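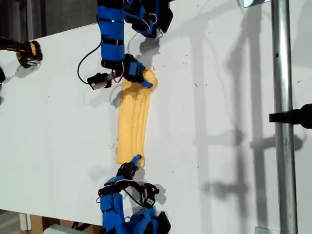 How do you keep a sourdough starter alive if you only bake now and then? In the fridge, in a jar with a loose lid, fed once a week with equal weights of flour and water.

So says the baker behind Dunen, a tiny bakery that sells out most mornings well before lunch. I'd wanted this conversation since March, when I first tasted the rye, and I came away with flour on my sleeves and far too many notes!

"People treat a starter like a newborn," she told me, laughing. "Mine is called Tara and I've forgotten her for a month. I poured off the grey liquid, fed her twice and she was bubbling again by supper."

The bakery began in her kitchen with one oven and a secondhand mixer. Last year it sold 3,000 loaves, all shaped by hand, and she still gets up at four to do it. Doesn't she get sick of it? "I get sick of the washing up. Never the dough. Every batch feels a bit different under your hands, and I love that."
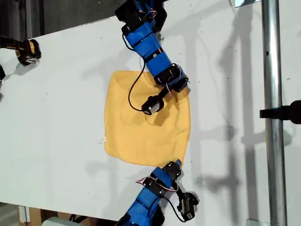

Flour is where she really gets going. The everyday white comes from a mill called Ambrosio, and the rye is a coarser one she sifts herself (she let me have a go, and I was hopeless). "Buy a small bag and use it up," she said. "Old flour tastes of cupboard."

Her best seller is the Siva, a dark seeded loaf with a crust that crackles when you squeeze it. It took her roughly 50 attempts. "The early ones were bricks. My brother used one as a doorstop, and it was a good doorstop."

I asked what a beginner should bake first. A plain white tin loaf, she said, over and over, with the same flour each time, until you know what the dough should feel like. Then she cut me the end of a Siva, spread it thickly with salted butter and went to check the oven.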